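Gripper upkeep thread. I look after the hand-held pair we use with the Allon arm, and people keep asking what the routine is.

**1/** Pads first. I swap them at 600 cycles. The Sandhu sheet says 720, but by then ours grip unevenly.

**2/** Pivot screws next. Snug, then back off a hair. Too tight and the jaws lag on opening – I lost most of January to that.

**3/** Rhonda Morin at Zondeton asked about threadlocker. Yes, the weak kind, one drop.
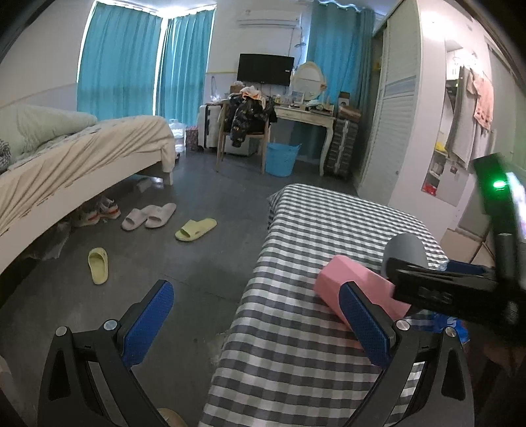

**4/** Opening check comes last. I run the jaws all the way out and leave them there with nothing between them. The blue pads should slant in toward each other by the same amount on both sides. If one sits flatter, I redo the screws on that arm.

**5/** Then I write the cycle count on the tape. Last one went on at 410.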